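Field Visit Report: Open Day at the Sarantis Robotics Lab
Ayman Hajji
Introduction to Automation, Report 2
4 June 2024

1. Purpose of the visit

Our course requires one visit to a working robotics site. I signed up in February for the open day at Sarantis, a small lab in Brosby that works on arms for household and office tasks. I picked it over the Garell packaging plant because I wanted to see a robot deal with ordinary objects. At Garell the arms handle one type of carton all day.

I had three questions going in: what the arm finds hard to grip, how the table is set up, and how much a person has to step in.

2. The setup

Visitors went through in groups of 6, and each group got 40 minutes. The demonstration area was a light wooden table with a folding divider around the back and sides. Our guide said the divider keeps the background the same from one session to the next.
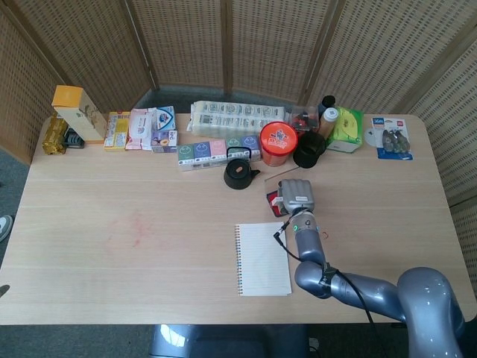 The lab keeps a stock list of 1141 household items, all bought in regular stores. About 70 of them are used in any given week. Staff swap items between sessions so that the robot does not get used to one layout. I asked if the teapot was there for a pouring task and was told no, it was on the table as one more thing to work around.

Software for planning the movements comes from a second company, Custarus. We did not see the code, but the guide drew the main steps on a whiteboard. I copied them into my notes: find the object, choose a grip, move, check, release.

3. The stamp task

The task I spent the most time on was stamping a page in a notebook. For a person this is one motion. The lab breaks it into picking up the stamp, turning it face down, pressing it on the ink pad, moving it over the paper, pressing again and putting it back.
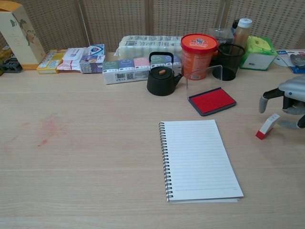
According to the guide, the pressing step is the hardest. Too little force leaves a partial print and too much can slide the notebook. A small stamp also gives the fingers very little to hold, and if it sits at an angle in the grip, only one edge prints. The lab has tried taping the notebook down but prefers to leave it free, as it would be on a real desk.

4. What I learned

Before the visit I assumed that finding the objects would be the main problem. The staff spend more of their time on contact, meaning what happens once the fingers touch something. On my third question, the guide said a person resets the table after every attempt.

I did not get an answer about cost. I have emailed the lab and will add it to the final version if they reply.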